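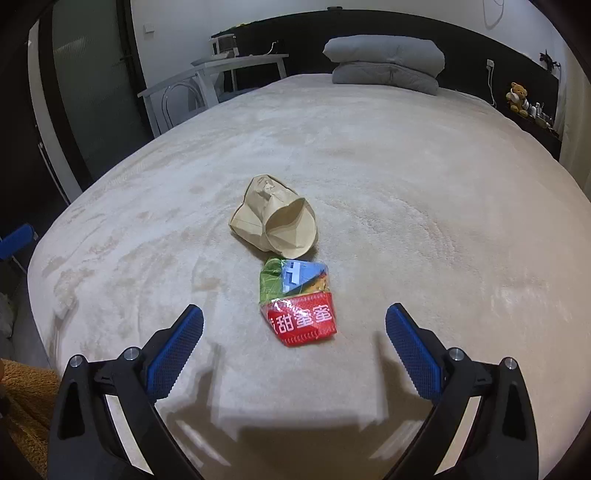

Clavix Opens Orders for Jitard, a Quiet Attic Hatch Cover for Older Homes

Homeowners who have sealed their windows, swapped out the old front door and still find themselves reaching for a sweater in the upstairs hallway may want to look up. Clavix, the family-run maker of draft-proofing products, is now taking orders for Jitard, an insulated cover that sits over the attic hatch or pull-down ladder and helps keep heated air in the rooms where people live.

The attic hatch is an easy thing to forget. Most of us open ours a few times a year – to bring down the holiday boxes in December, say, and then to put them all back again – and the rest of the time it is simply a painted panel in the ceiling. In many older houses that panel is thin, it has no insulation of its own, and it rests on a bare wooden lip with small gaps on every side. Warm air rises and slips out through those gaps all winter long.

Jitard is a lightweight box with a soft quilted lining and a brush seal that runs along its bottom edge. It fits over the opening from the attic side and lifts away on a fabric hinge, so there is no wrestling with a heavy lid while balancing on a ladder. The standard cover weighs 4 pounds and comes in 18 sizes, and Clavix will cut others to order for houses where nothing is quite square.

Before settling on the final design, the company placed early covers in 69 homes and asked the people living there to tell them, in as much detail as they liked, how they got on. Many wrote back at length. The hinge was moved to the long side after several households asked for it, and the pull strap was made wide enough to grip with gloves on. We are very grateful for all of those letters, and we have kept every one.

Jitard can be bought directly from Clavix or through Hirkora home improvement stores, where staff can help customers measure up and choose a size. Fitting takes most people less than an hour with a screwdriver and a tape measure, and an installation service is offered through Hirkora for anyone who would like a hand. The standard cover is priced at $322 with fitting included.

A printed measuring guide is available free of charge from the Clavix customer desk and at all Hirkora service counters.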